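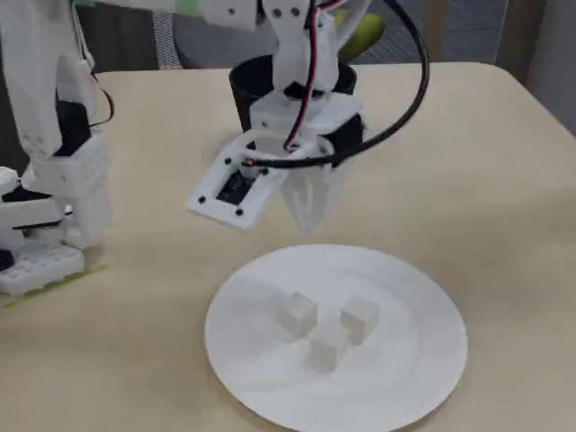

Three of the small cubes on the paper plate

Ticket 284 -- Ritus small cubes, white
Opened by: Meriem Sqalli
Date: 31 July 2020
Status: waiting on customer

Hi again! So I'm back about the white cubes (pack of 40, the small size). They're a nice size and they sit flat, no complaints there. My trouble is the color. White cubes on a white paper plate on a pale table, and by the afternoon I'm squinting at the thing like I've lost my glasses. I keep missing one when I clear the plate, and then it ends up on the floor and I step on it.

What I've tried so far:
Turned off the overhead light and used the window. A bit better before lunch, no good later.
Moved the plate closer to me. No change.
Went over one cube with a damp cloth in case it was dust making them look so flat. Same cube, now damp.
Switched to the black bin for collecting them. Big improvement -- they show up right away against the dark. 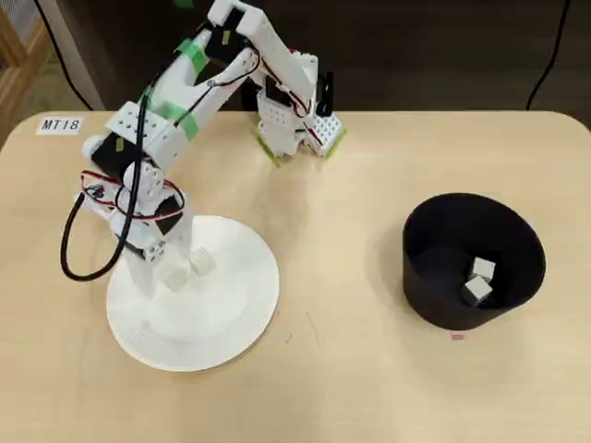 Houda El Sherbiny: Thanks Meriem, the bin test helps a lot. It sounds like plain lack of contrast and I don't think your pack is faulty. Could you try a few cubes on a dark plate or a sheet of dark paper before we swap anything? The same size comes in blue, and I can exchange an opened pack up to 60 days from delivery.

Oh, the dark paper is a good idea, I have a pad of it somewhere (under the Resau catalogs, probably). I'll cut a circle to fit inside the rim of the plate and give it a week. If I'm still stepping on cubes in August, put me down for the blue ones, please! And can I keep the white ones for the bin?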